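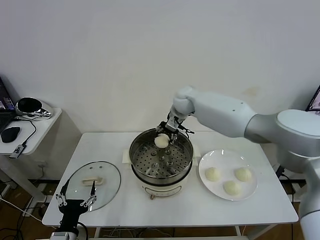
Steamed bun at the steamer tray.

Ticket 231: duplicate booking confirmations, Gramside cookery courses
Status: open
Priority: 2

Applicants for the January steamed bun course have received the same confirmation message twice. The booking itself is recorded once, and the fee is taken once. The fault was reported by the Gramside office at 09.40. Other courses booked through the Estumitz site are not affected.

Steps taken: the message queue was cleared and the mail service restarted. A test booking at 11.15 again produced two messages, 19 seconds apart.

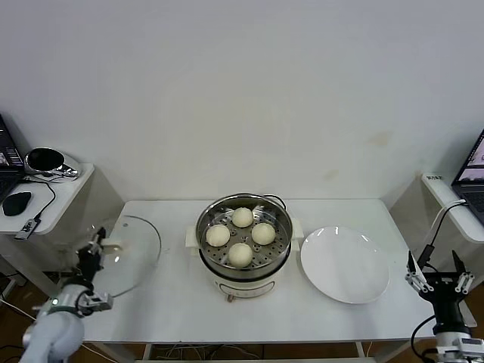 The course template was then compared with the one used for bread courses. Both call the Fogh mail service, but the steamed bun template also has the older reminder rule switched on. The retry limit is set to 300 seconds in each case and has been left unchanged.

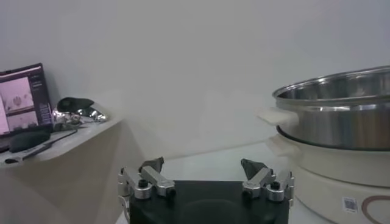
Hernari replied that the reminder rule should be switched off for this course only, and asked for a further test booking before the ticket is closed. The change has been requested and is awaiting approval.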